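Flarkthorpe Robotics Starts Comparison Tests of Grippers on Low-Cost Cardboard Drawers

FLARKTHORPE, Thursday, August 6, 2020 - The Flarkthorpe robotics workshop today announces the start of the Stonstead comparison, a test program in which different hands, grippers and camera positions are tried on the same small set of cardboard furniture. The first results will be given to the partners of the program and after that to all interested laboratories.

The idea of the program is simple. Many companies sell a gripper with a table of forces and speeds, but the buyer still does not know how it will behave with a light drawer and a small handle. The Stonstead comparison wants to answer such questions with the same tasks for every product.

The drawer task

The main test piece is a unit of two cardboard drawers, one above the other. Each drawer has a dark tinted window and a small white pull handle. On the upper drawer the handle is under the window, and on the lower one it is above the window, so the two handles come close to each other. A gripper with wide fingers must therefore approach with good care. The cardboard is light, and a wrong push can move the whole unit instead of the drawer. 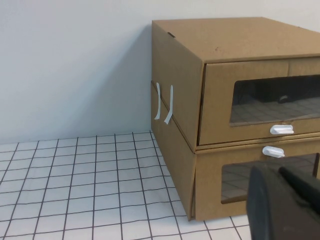

The comparison of end tools

Every end tool in the program receives 200 attempts at the drawer task, divided equally between the upper and the lower drawer. An attempt is counted as good only if the drawer is opened, stays in its housing, and is closed again. In July the workshop made a trial round with the Dundent gripper, with 141 good attempts out of 200. The same round without the wrist camera gave 87. These numbers are preliminary and will be repeated before the final report.

A second task uses a cardboard box with no lid and a lower front wall. For this task the fingers must come down near the box without touching the rim - a good check for the camera at the wrist, which has to work very near to the cardboard.

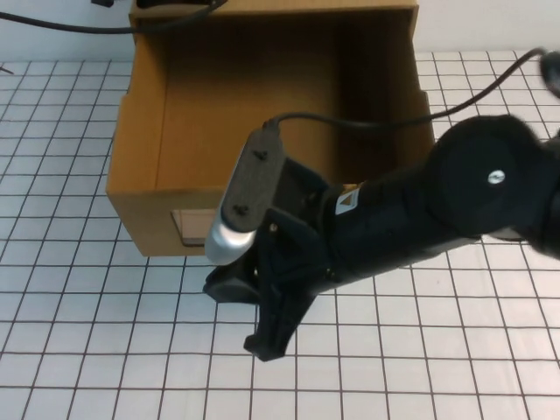 The two-finger gripper with wrist camera in front of the open box.

After the grippers with two fingers, the program continues with multi-fingered hands. They can touch the drawer front at several points, but they also hide more of it from the fixed camera. The Mathew controller, which is used for all end tools, stores every attempt together with the camera views, so the partners can compare the same movement from different sides.
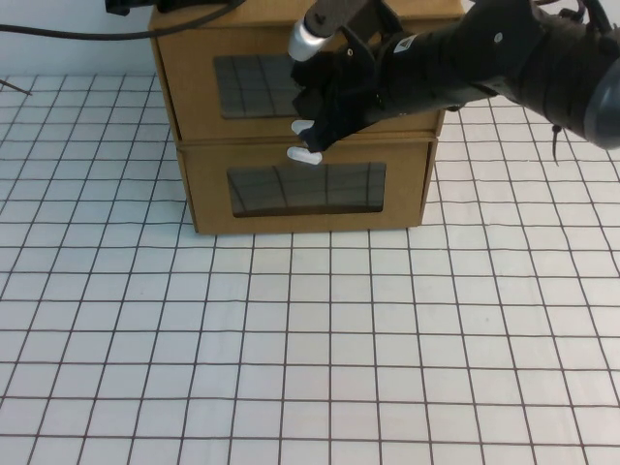 Multi-fingered hand at the upper drawer of the cardboard unit.

How to take part

The full program has 2000 attempts. Manufacturers of grippers, hands, cameras and controllers are invited to propose a product for the next round. The drawings for the cardboard pieces and the rules of counting are sent free of charge on request.

Contact: Press Office, Stonstead Comparison, Flarkthorpe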